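4.3 Dépôt d'une candidature et ouverture du vote

Cette section concerne les gestionnaires de prix cinématographiques utilisant Oltora. La catégorie doit avoir été créée au préalable (voir 4.1).

1. Dans le menu Palmarès, sélectionnez l'édition, puis la catégorie.
2. Cliquez sur Ajouter un film. Renseignez le titre original, la durée et le pays de production.
3. Joignez le synopsis. Le champ accepte 200 mots au maximum.
4. Chargez le lien de visionnage, puis cliquez sur Vérifier. L'état passe de « En attente » à « Lisible ».
5. Enregistrez. Un numéro de dossier est attribué (par exemple 293).

Remarque – Un même film peut figurer dans 2 catégories d'interprétation, à condition que les interprètes soient différents.

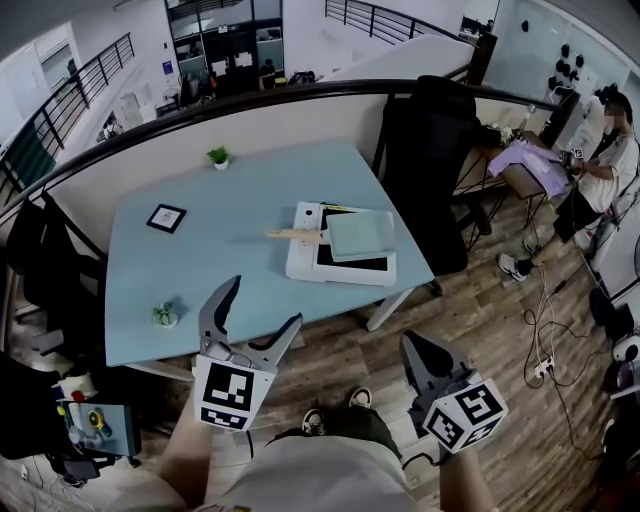 6. Ouvrez l'onglet Jury et cochez les membres autorisés à voter. Un membre crédité au générique doit être déclaré en retrait avant l'ouverture.
7. Fixez l'heure de clôture. L'heure affichée est celle du siège du prix.
8. Cliquez sur Ouvrir le vote. Les membres reçoivent un lien personnel, valable 30 jours.

Attention – Après l'ouverture, la liste des films est verrouillée. Toute correction impose d'annuler le tour et supprime les bulletins enregistrés.

En cas d'égalité, Oltora n'effectue aucun départage automatique. Le président du jury saisit sa décision dans le champ Arbitrage – le motif est obligatoire et figure au procès-verbal.

Pour l'export des résultats, voir 4.4.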